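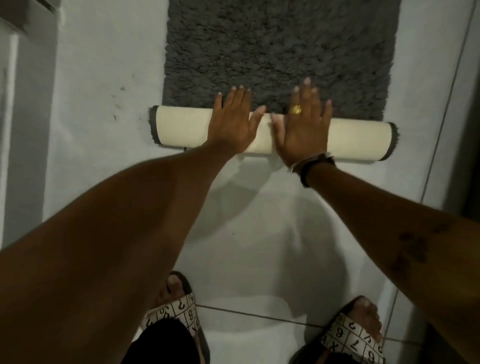
A shared workshop in Sutville is teaching a home-built robot to do household chores, starting with rolling up a bath rug.

The two-armed machine, named Namari by its builders, has been under construction in the Nuttall workshop since February. It runs on secondhand motors and printed joints, and the group puts the cost of parts so far at almost $1000.

Members record themselves doing a chore at home with a camera worn on the head, then bring the recordings in and use them to train the software. The group has collected 358 clips of rugs being rolled, unrolled and laid flat again. Of those, 309 were good enough to keep. Most of the rest were thrown out for poor light or because the hands went out of view.

Rugs were picked because they are soft and change shape as they are handled – a harder problem for a robot than picking up a cup. A shaggy pile adds to the trouble. In early bench tests the left gripper kept closing on loose strands and dragging the whole rug sideways.

A new set of wider, padded fingers is now being fitted. The pads were cut from rubber sheet supplied by Gident, a hardware store two doors down, and are meant to press on the roll as a person would with an open hand. The wrist joints have also been rebuilt after one cracked under load.

In its latest round of tests, Namari finished 54 rolls without help, all with a short cotton mat. Thicker rugs will be tried once the new fingers are on both arms.

The workshop plans to post the parts list and drawings on its website. Towels are next on the list of chores, and members with a spare head strap are asked to leave it at the front desk.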